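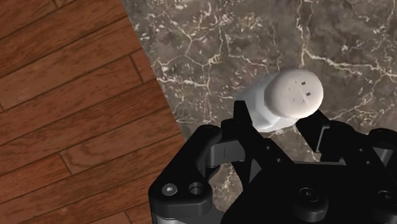
Stulcombe Robotics Club: Simulated Grasping Project

Print this page | E-mail this page
Shares: 15 | Comments: 2

July 2026

The senior group at Stulcombe spent this term on grasping in simulation. The task is to bring a two-finger gripper to a bottle-like object, close on it and lift it clear of the surface. All runs are done in software before any time is booked on the bench arm, which the club shares with the Flillia program.

The gallery opens with the approach stage. The fingers are open on either side of the white object, and the view is from the gripper end, looking along the fingers. The object stands on veined marble with a plank floor to the left.

Notes on the project

Surfaces. Floor and stone textures are changed between runs so that the controller does not learn to depend on one background. Marble has been the harder case for our students, as pale veins can be confused with the edge of a white object. Plank seams gave less trouble.

Runs. Each student pair was allotted 698 trials, logged to a shared spreadsheet with the start pose, the texture set and the result. A trial is stopped after 15 seconds. The combined log will be kept at 4,000 entries, with older ones archived.

Approach angle. The first controller came in at 90 degrees to the surface every time. Odair Brito rewrote the planner to allow a tilted approach, and the pairs are now comparing the two versions on the same start poses.

Finger opening. The opening is set before the approach begins and held until the close command. Kumiko Nomura's group is testing a narrower setting, labelled Brenano in the log. Results are to be entered under that label only.

Next stage. Bench trials are planned for August. Members should bring their logged settings and a copy of the planner version used. The colour calibration sheet is kept in the cupboard beside the bench.

Related items
MacDonald Cup: entry rules for school teams
Reading a joint limit table
Flillia program: bench arm booking times
Term notes: line followers, junior group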